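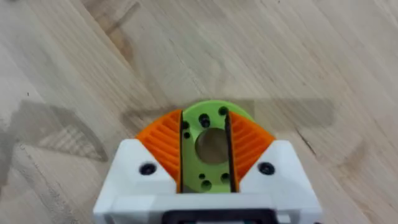
Wrist camera view, green part in the gripper

Part holding rules for a small arm, what do you all use?

I'm writing a one-page bench sheet for our arm and got stuck on gripping flat parts with holes in them, like the green one. What should the rule say about where the fingers go? Also, do you set a speed limit while a part is held? Posted 25/08/2023

Dakov
Grip on the solid narrow section and keep the fingers off any hole you care about, countersinks especially. We write the grip area on the part drawing so there is no arguing later. For speed, ours is 100 mm/s with a part held and a person at the bench. That's a shop rule. Your own risk assessment has to set yours, and a low speed doesn't replace a stop button within reach.

Magagula
depends on the part. we just go slow

Plillia
Agree with Dakov. I'd add two lines to the sheet: check the screws on the gripper housing before each shift, and log every dropped part with the program number. We stop and recheck finger alignment after 700 cycles. Keep the table clear under the path too.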